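4. Cataloguing small lots

Part of the Valtden collection was entered on home tables before the sale. Figure 1: mixed items on a round marble-topped table, open box at centre.

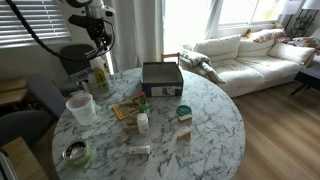 4.1 Proof marks and dating

Records for 40 antique revolvers checked by Bassey and Buckley. Serial ranges first, then proof marks, then grips. Twelve had grips later than the frame. Three had no legible date at all, and went in as "undated" (Kozłowski wanted "early", overruled).

Dealer descriptions were the weak point. "All matching" was used very freely, often with only the barrel and cylinder compared. Holsters worse: maker stamps copied from old lists, spelling erors included. Refinished pieces were not always declared, see the Millstead sale of October. Prices left out here, they are delt with in section 5.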